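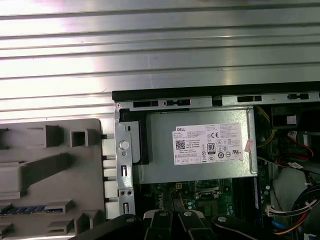

3.2 Cell configuration and wrist camera

The disassembly cell at the Bloxham site handles retired desktop computers, which arrive with the side cover already removed. A single arm works over a fixed bench, and the chassis lies on its side so that the gripper enters from the open face. The cell is run by Vollness, our in-house task sequencer, with grasp planning handled by a separate module, Lelo. Both read the same wrist camera stream. No overhead camera is used in the trials reported below.

Figure 1. Wrist camera view into an open chassis, with the gripper fingers at the lower edge and the labelled face of the power supply at centre.

The view in Figure 1 shows why the wrist mount was kept. Both fingers stay visible at the bottom of the image, along with the bolt heads on the finger and link hardware, and these serve as a fixed reference when the camera calibration is checked. The specification label on the power supply is used as the main landmark. It is white against brushed grey metal and carries a QR code on its left side, giving the detector a high-contrast region well away from the wiring. Lelo estimates the pose of the power supply from the label outline and does not decode the text.

Two effects limit the quality of this view. The first is glare. Ribbed metal beyond the chassis rail returns strong highlights, and the upper left corner of Figure 1 is washed out. Exposure is therefore metered on a window covering the central part of the image only. The second is shadow from the gripper itself, which falls on the motherboard directly ahead of the fingers. Part of the processor socket in Figure 1 is in shadow. Lowering the overhead lights made the glare tolerable but deepened the shadow, and we settled on fixed lighting with the metering window described above.

Cables remain the least predictable part of the workspace. Yellow wires run down the right edge of the power supply, and a thick mixed bundle loops toward the lower right. Vollness treats this whole side as a keep-out volume during approach. The gripper enters from the opposite side, and the volume is released only after the connectors have been logged as free.

3.3 Upkeep

Finger bolts are checked with a torque driver at the start of each shift, and the finger pads are wiped with isopropyl alcohol. Hand-eye calibration is repeated every 1000 grasp cycles, or sooner if the bolt heads move by more than 2 pixels from their stored image positions. Over the trial period the cell logged 2541 cycles. Calibration was repeated early on one occasion, after a finger had been replaced — the new part sat slightly proud of its seat and had to be refitted.

The camera cable is the main wear item. It is clipped to the forearm with a service loop at the wrist, and the cell's Vandavico controller halts motion if frames are lost for up to 9 consecutive intervals without recovery. Restart is manual. The operator inspects the loop, reseats the plug and jogs the arm to its park position before Vollness is allowed to resume the sequence.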